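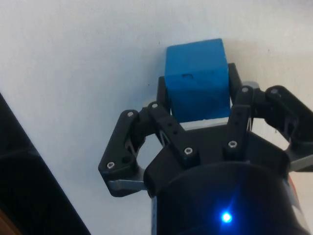

# Checking and re-setting the gripper on the Rarkcombe cell

These are the steps I follow for the two-finger gripper on our small cell in Tillton. I wrote them first in June for Evie Rowbotham, who takes over the cell when I am away, and she asked me to put them where other people can find them. If you have a gripper with printed finger linkages and a camera at the wrist, most of it should fit for you also. Plan 46 minutes if nothing is broken. The first time it took me a whole afternoon.

I do the full check every 500 grip cycles, and also after any crash, even a soft one.

## What you need

- hex keys, the good ones, with sharp corners
- a small torque driver, if you have it
- a foam test cube (ours is blue, already a bit worn, and this is fine)
- a white sheet or white table surface
- dry cloth, a little isopropyl alcohol
- spare finger links, printed and cleaned
- a paint marker

Please don't use a wooden block in place of the foam. Foam gives way when the closing force is set too high, and wood will break your link instead. I have a box of broken links from that time.

## 1. Bring the arm to the service pose

Run the program `service_pose` and wait until the arm stands still. Then press the emergency stop. The light on the gripper body stays blue on our unit, because the gripper gets its power from a separate supply. So a blue light does not mean that it is safe to put your fingers in. Switch off the gripper supply also, and move the fingers a little by hand to be sure that they are free.

## 2. Clean before you touch the screws

Wipe the fingertip pads with the cloth and alcohol. Foam leaves small crumbs, and they collect at the pivots, where the links meet. Blow them out or use a soft brush. Do not use oil. Oil in a printed pivot catches dust, and after one week you have a paste.

Look at each link against the light. What you search for is a thin pale line beside a screw hole. This is a crack which has begun. In our links with the row of small holes, the crack usually starts at the hole nearest to the pivot. A link with a pale line goes out, also when it still feels strong.

## 3. Check the pivot screws

All pivot screws here have a hex socket. Go through them always in the same order. Mine is: left finger, left bar, right bar, right finger, and the base screws last.

1. Put the key fully in the socket. If it sits at an angle, you will round it.
2. Turn until you feel the first resistance, then a very small part of a turn more.
3. Move the link by hand. It must swing by itself but must not wobble sideways.
4. Put a mark with the paint marker across the screw head and the plastic.

The mark is the most useful thing in this whole page. Next time you see from one meter away if a screw has walked.

If a screw turns and turns and never gets tight, the plastic is worn out inside. Change the link. I tried glue, and I tried a thicker screw – both held only for some days.

## 4. Set the zero

Switch the supply on again and release the stop. Open the Teshome panel on the cell computer and choose *Gripper > Home*. The fingers open fully, close fully and open again. Read the position value when they are closed. On our unit it should be 231. Two or three units away is fine. If it is further away, a link is bent or a pad is not sitting flat, so go back to step 2 and do not correct it in the software. A correction there hides the fault, and you will find it later at a worse moment.

## 5. Test grip with the cube

Place the cube on the white surface, with its sides parallel to the pads. Start with closing force 61 and lift slowly.

Now look in the wrist camera view. Check these:

- Both pads press on the cube at the same height.
- The cube stays straight when the arm turns the wrist.
- The finger links don't hide the cube so much that the vision program loses it.

If one pad comes earlier than the other, the cube will be pushed sideways before it is gripped. Usually it is the base screw on the late side which is too tight. Loosen it a little, make a new mark, and repeat the home procedure.

If the cube slips, clean the pads again before you raise the force. When you must raise it, go up by two and test again. Small dents in the foam are normal after many tests, but turn the cube so that the pads don't meet a dent, or the result will confuse you.

Repeat the grip ten times. I accept the gripper only when all ten are good.

## 6. Write it down

In the log I put the cycle number, the closed position, the force and which screws had moved. For a changed link I write also the print batch. From this we saw that the links printed at Fillness lasted longer than our own, and the reason was only that they were printed lying flat and ours were standing.

## Small problems

**Fingers stop halfway on closing.** Look for a foam crumb in the pivot first. After this, check the cable at the wrist.

**Clicking noise on opening.** A base screw is loose, or a link touches its neighbor. Compare with your paint marks.

**Camera view is too bright.** The white surface reflects a lot. Lower the exposure by one step and lock it, otherwise it changes each time the dark fingers move.

Spare links are in the second drawer under the cell computer. If you take the last pair, please start a new print the same day.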